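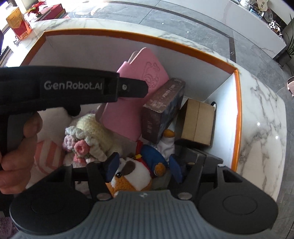 Dayana Rivadeneyra owns more soft toys than any grown woman I know, and she'd be the first to tell you so. I went over to her place in Reltesdale to talk about keepsake boxes (my own are a disgrace!) and we ended up at the counter for most of the afternoon, drinking coffee and digging.

"People think a box like this is junk," she said. "It's my whole last year. I kept something from nearly every month, and there's a rule. If it doesn't fit in the box, something else has to leave."

I asked who thought up the rule. It was her friend Lajos Kiss, apparently, after he helped her move and carried 8 bags of stuffed animals up the stairs. "He was very polite about it," she said, "until the third floor."

So how does she pack? Tall, stiff things go in first, standing against the back wall – notebooks, boards, boxes. The plush gets squeezed in front.

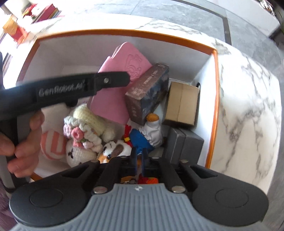
"The soft ones hold everything up," she told me. "If you lay the boxes flat you lose half your space, and then you can't see what you've got." She's especially careful with anything crocheted. The lamb with the flower crown was made by Nina, her cousin, and it always rides on top where nothing can crush the petals. The birds are tougher, she says, and can go pretty much anywhere.

We got a little sidetracked by the photo cards. Dayana used to keep them in an album and hated it, because she never once took the album off the shelf. A box she opens all the time! She does a full sort every September, and it takes her three evenings, mostly because she stops to look at everything. I would too.

Small stuff is what defeats me, so I wanted to hear about the key rings and the little fuzzy things that sink to the bottom of every box I've ever owned.
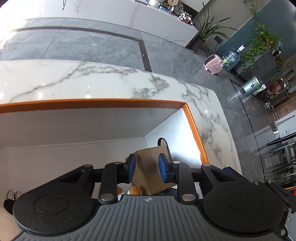 Where do you put the tiny things so they don't get lost?

"Along one side, always the same side," Dayana said. "Key rings together, cables somewhere else so they don't tangle. And I leave the little cardboard boxes in with them, even the beat-up ones, in case I need to mail something to a friend."

She sent me home with a spare box and strict orders to fill it only once. I've got the notebooks standing up at the back already, and there's a stuffed rabbit on my kitchen chair still waiting to hear if it made the cut.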